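What we've been trying: the Mirani tabletop kit from Clallov

If you've stopped by the back bench lately you've probably seen me hunched over a laptop, grinning at a gripper. Clallov's Mirani kit is a two-finger gripper plus a simulator, and you can do a lot with the simulator before you bolt anything down. I've had the software half for two weeks now and I'm having a great time with it.

Setup was easy. The download is 900 MB, the sample tasks open from one menu, and my four-year-old laptop kept up (fan howling, but it kept up!). You get 19 starter tasks, most of them reach-and-grasp jobs on a table or counter, and you can swap the surfaces and objects around. I like the wrist view best. You're right down there with the finger linkage, and you notice fast when your approach angle is lousy.

The rendering is better than I expected at this price, too. Wood grain looks like wood grain, and the soft shading on a white block with two red rings on it gives you some real sense of where its corners are — handy when you're trying to get a finger pad up beside it. 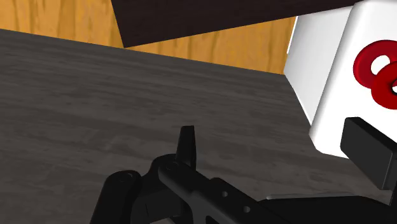 What could be better

The manual, mostly. The chapter on joint limits sends you to a page that doesn't exist, and I only sorted it out by reading the Josska forum, where people have been patching the gaps since February. Saving a run takes too many clicks. And the kit wants its own log format, so if you keep your runs in Fidance you'll need the converter script (I have a copy, just ask).

The full kit with the gripper is $472, software alone is a good bit less, and you can upgrade later without paying twice. I'll be ordering the hardware. If anyone wants to split shipping, write to me before June 9, 2020 and I'll add yours to the box.

— Finn Strobel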